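Notes from the Sirkdale bench, September

In the last issue we promised to report about the fault on the small arm, the one that does the sorting with toy vegetables. The task is simple: take an item from the table, carry it to the blue plate, open the fingers. We ran it 264 times and it finished correctly in 234. Most of the other runs failed in the same way, and this is what worried us.

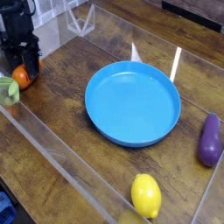 The arm closed on the item and then stayed where it was. The controller, which we call Lindo, showed no error. It believed that the fingers were still moving, so it waited, and the motor continued to push. After 20 seconds the housing of the motor was too warm to touch with comfort. For a toy this is not a problem. For a hand it would be, and some of us had the habit of reaching over the wall to free the item.
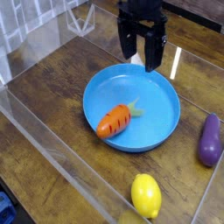
*The carrot on the plate, with the fingers open above it.*

We looked first at the Fetosen cable, and we were wrong. The cable was good. The fault was in the message that says "closed": if it arrived too early, Lindo ignored it and never asked again. Now it asks again 4 times, and after this it cuts the force and stops.
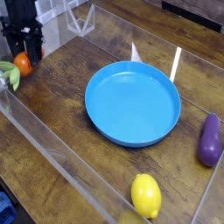
## What we ask from everybody

- Do not put your hand inside the acrylic walls while the arm has power, even if it stands still.
- Press the red button first, then wait for the lamp to go off.
- Write each stop in the Bagheri log, also the short ones.

Items close to the left wall need more attention.

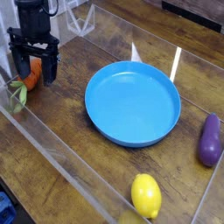 In that corner the fingers have little space, and a small error of position can press them against the acrylic. We have reduced the speed there by almost half. The change is already on the bench machine, and the second arm will receive it when the new fuse has come.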